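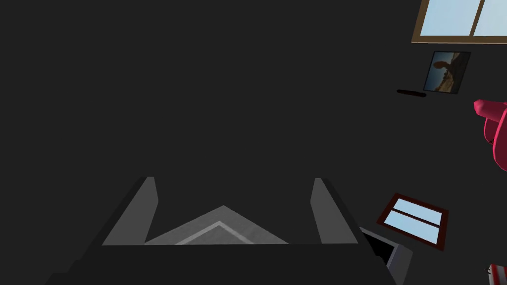 Render with dark gray background, gripper at lower center.

Wood grain looks stretched on thin panel edges
hutomville80
I'm building room interiors in Nutix. Large faces look fine with the wood texture, but on the narrow edges of shelves and cabinet doors the grain smears into long lines. Doubling the texture size made no difference. Is this a mapping problem or a filter setting? 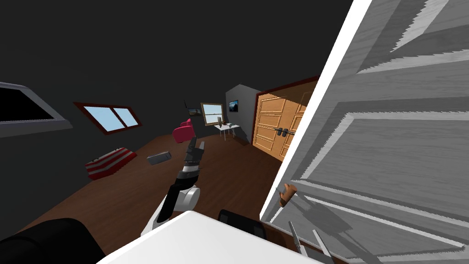 Same result with the lights at default, so I ruled out shading.

Visser
Mapping. A flat projection only works on faces that point toward it. Switch to box projection and set the scale in real units. If the grain then runs the wrong way on a side, rotate that side by 90 degrees.

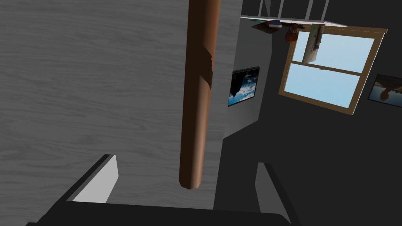
Gray panel with horizontal grain, brown rod in front.

Hometti
Box projection works, but check that scale is applied to the mesh first. Mine was off by a factor of 4.

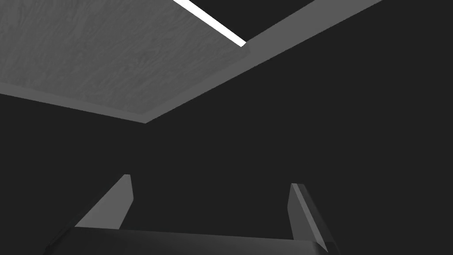
Another option is to give the edges their own material. Select the side faces, assign a second slot, done. A plain band in a lighter gray, as on the underside view here, has no grain to stretch. It also needs no second texture.

visser59
filter setting, try 8x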